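Dalter Countertop Dish Rack: Review by the Lunia Residence Purchasing Office

The Lunia Residence provides shared kitchens on each floor, and the dish rack is among the items replaced most often. In August this office placed the Dalter two-tier rack in 16 kitchens for a full term of daily use. The findings are set out for other residences considering the same purchase.

The rack arrives flat and is assembled without tools. The side panels slide into the base, and the upper shelf hooks over both. Residents found the lower tier well spaced for dinner plates. Bowls were less well served. The slots are narrow, and a deep bowl must either lean at an angle or take the space of two plates.

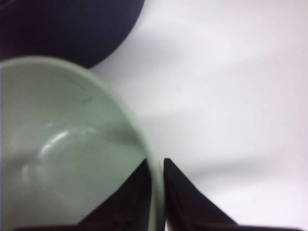 Keegan Cormier disagreed with this point in his written response. Bowls, he wrote, belong upside down on the upper shelf, where they drain faster and leave the slots free, and he had no difficulty once he stopped using the lower tier for them. The office accepts that this works for a small household. On a shared floor, the upper shelf is usually full of cups by 8 a.m.

Drainage is the strongest feature. The tray slopes toward a short spout that can be turned to face the sink from either side. Water did not collect in the corners, and the tray lifts out from the front without disturbing the dishes.

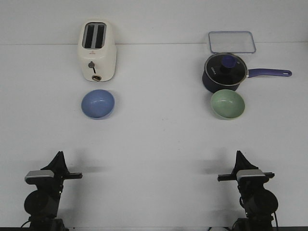

The spout itself requires some care. It is held by friction alone and works loose when the tray is washed. Three were lost during the term. Dalter supplies replacements on request, although the order form is difficult to find and delivery was slow.

The finish has held up well. The previous rack, made by Kevov, showed rust at the welds within one term, and no such marks have appeared on the Dalter model. The rubber feet grip firmly and did not stain the counters. 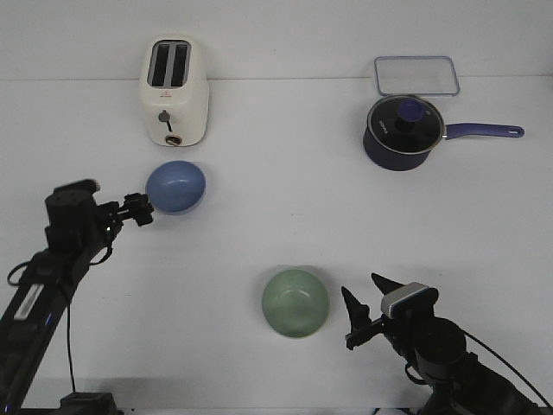
Size should be considered before ordering. The rack is deeper than most, and in the narrow kitchens on the north side it extended past the edge of the counter. Items that remain out all day must be allowed for as well. A two-slot toaster with a bowl kept in front of it already takes up a good part of the counter's depth, and the rack needs a clear stretch beside that. Measuring with the usual appliances in place is advised.
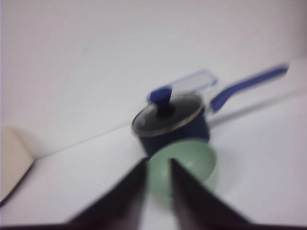
Can the rack hold heavy cookware? The upper shelf should be kept for light items, as it bent slightly under a cast-iron skillet. Pans of ordinary weight may be placed on the lower tier, provided the plates are removed first.

Gilmar Godoy, responding for the Dantas wing, asked that a larger cutlery holder be offered. The present one has two sections and tips forward when full of knives – a fault that the manufacturer should correct.

The office rates the rack as good and will order it for the remaining kitchens, except those on the north side, where the single-tier version will be tested next term.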